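Stilora
Home | What we test | Bench notes | About us | Contact

About us

Stilora tries out grippers, arms, wrist cameras and controllers for people who are about to spend money on them. We are a small firm in Mususbridge, above a shop that sells blinds. We make nothing ourselves, which keeps us cheerful when things drop.

Most of what we do happens on a table, at low speed, with vegetables.

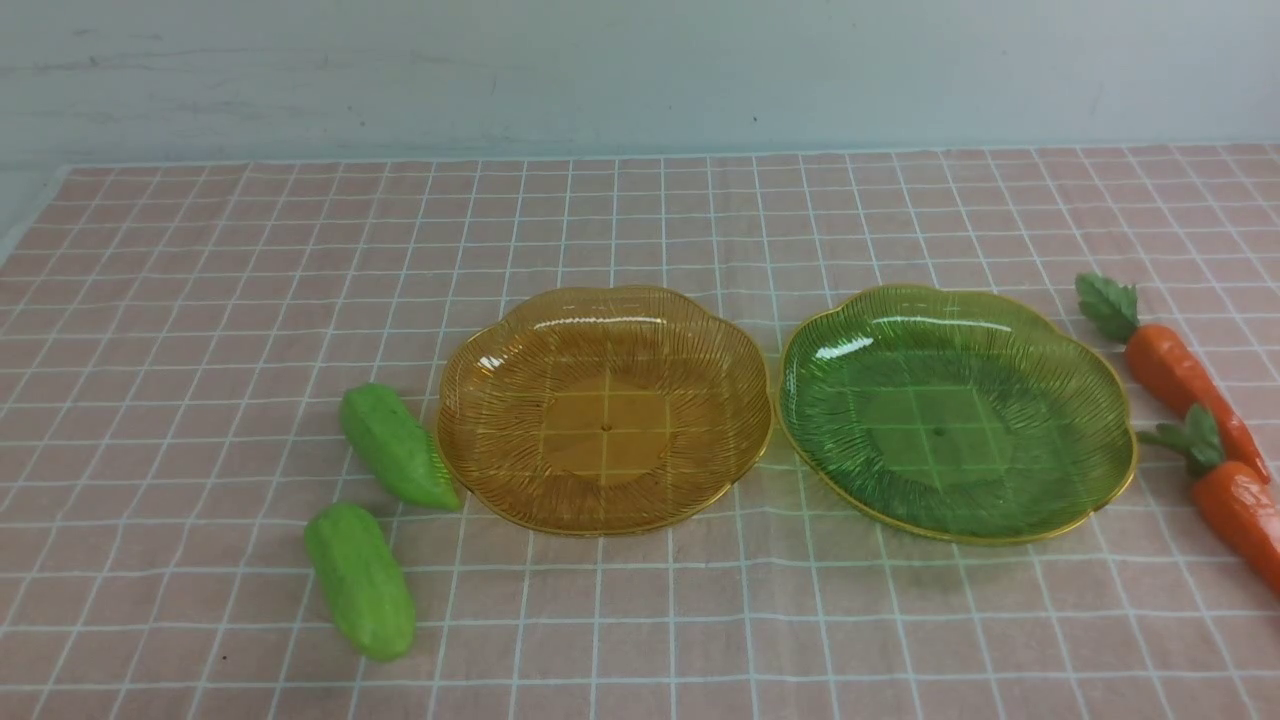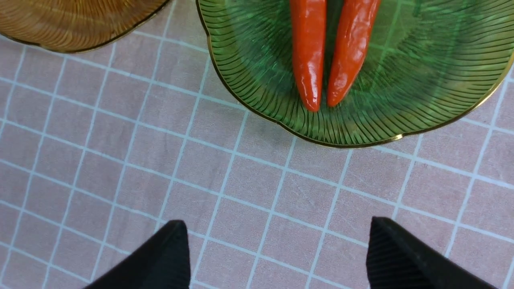 The pink cloth at work: green and amber plates, toy vegetables at the sides in the first view, and two red chillies on the green plate as the wrist camera sees them.

How we started

Stilora began as an argument about a gripper. Two of us had bought the same model for different employers. One thought it was excellent and the other had put it in a cupboard. We borrowed both, put them on the same arm, and found that the excellent one had been picking up cardboard boxes all its life and the one in the cupboard had been asked to handle fruit. The data sheet had promised both of us "versatile handling of a wide range of objects". It is a phrase we still use in the office, usually about the kettle.

We left our jobs the following January. The first bench was a door on trestles. The second bench is a proper one and wobbles slightly more.

What we do

A customer sends us the kit they are thinking of buying, or asks us to get hold of it. We fit it, wire it, swear at the connectors and run it through the same set of tasks as everything else that has come through the room. Then we write down what happened.

The standard set has 16 tasks. Some are dull on purpose: pick up a thing, move it over there, put it down. Others were added after a customer's own robot did something expensive. Putting an object on a shallow plate without moving the plate came from one of those, and so did picking up one of two things lying close together while leaving the other in peace. Each task is run 40 times per gripper. If a result looks too good we run it 100 times, and it usually stops looking too good somewhere in the sixties.

For grippers, we look at how the fingers close, what they do to soft and slippery things, how they behave near a rim, and how long it takes to change the fingertips when you are tired and the small screw has rolled under the bench. For arms, we look at whether they return to the same place after lunch. For cameras, we look at shiny surfaces, see-through surfaces, and how much of the view is taken up by the gripper's own fingers. For controllers, we mostly look at the error messages, and then for somebody who can explain them.

Why plates and vegetables

Customers do ask. They arrive expecting steel cubes and find a table laid for a rather odd supper.

Steel cubes are easy. Every gripper on the market can pick up a steel cube, and every brochure has a picture of it doing so. A chilli is bent, narrow and shiny, and it likes to roll. A see-through plate confuses depth cameras in ways that can spoil a whole morning, particularly when there is a pattern under it. A wavy rim gives the fingers something to catch on. The cloth has a grid so that we can put objects back where they were, and it creases, as cloths do, so the software has to cope with a table that is not quite flat. Most tables in most workplaces are not quite flat either.

The cloth is pink because the shop had pink.

Our two benches

We have named the benches, as one of them kept getting the other's post.

Dileo is the comparison bench. Everything on it stays the same except the part being tested. If you move the lamp on Dileo you will be spoken to.

Latuheru is the trying-out bench, where new kit goes first and where we find out which cable is missing. There are no rules on Latuheru apart from the one about the emergency stop and the one about soup. Nothing measured there goes into a report.

What you get

A report in plain words, with the failures at the front. We give you the counts for every task, the settings we used and video of the runs, including the ones the maker would have left out. If two products come out level, we say so, and you can choose the cheaper one or the one in the nicer box.

We will run no more than 3 products against each other in one job. We have tried more. By the end of it the bench was a mess and so were we.

We don't take commission from makers or sell their kit. Makers are welcome to send us things to test and several do – they get the same tasks, the same price and the same cloth. One of them now sends us prototypes before the brochure is written, and we like to think the brochure has got shorter.

What we don't do

We don't do safety certificates, welding, anything that flies, or anything heavier than a person can lift off the bench in a hurry. We don't build production lines. We are also not able to tell you whether robots will take your job, though you are welcome to come and watch one spend a morning on a carrot.

Visiting

You can bring your own objects, and we would much sooner test with the thing you really need picked up than with our best guess at it. Please tell us beforehand if it leaks. The stairs are beside the blinds shop and the bell works if you lean on it. There is parking behind the building for small cars and optimists.

To arrange a visit or ask for a price, use the contact page.

Page last updated 16 Oct 2026

Stilora, Mususbridge
Privacy | Terms | Back to top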